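I have been putting off the storage bins since March, and last night after dinner I finally ran out of excuses. My neighbor Hamdia Dinsa lent me her good label maker (the one that doesn't chew up the tape) and I made a pot of tea and told myself I'd give it an hour. Reader, it was almost midnight!

So the big problem with my bins is that they're BIG. I love a big bin. I bought into the whole idea of one giant container you can just throw things into, and for a while it felt like freedom. Then you need one small thing, and you're bent over double with your arm in up to the shoulder, feeling around the corners like you're fishing.

What I'm trying now is keeping way less in each one. Bulky stuff goes down flat on one side, little stuff gets its own patch of floor, and nothing gets stacked on anything else. It looks wasteful, I know. My brother-in-law Petrică walked past and asked why I was storing air. But I can see everything from standing height, and my back has opinions about that.

A few other things I've settled on:

- Bright colors are your friend. An orange thing in a gray bin practically waves at you. Dark things vanish, so those go near the front.
- Round stuff rolls, so it goes up against a wall – or in my case, wherever it rolled to.
- Don't wash the bins first. I spent ages scrubbing scuffs out of the first one and they're still there. Those marks live there now.

I still haven't dealt with the Kornau boxes from the move, and there's a whole shelf of Skirkside jars I keep pretending is decoration. Also this blog apparently has 369 drafts in it, so maybe that's the next thing to sort out. If you've got a trick for keeping small things from migrating to the back, please leave it in the comments, I'll try anything once. Hamdia swears by old muffin tins and I'm going to hunt some down this week.

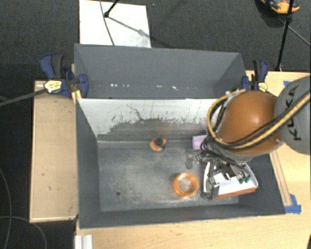 *Big gray bin, not much in it, and the orange ring is easy to spot.*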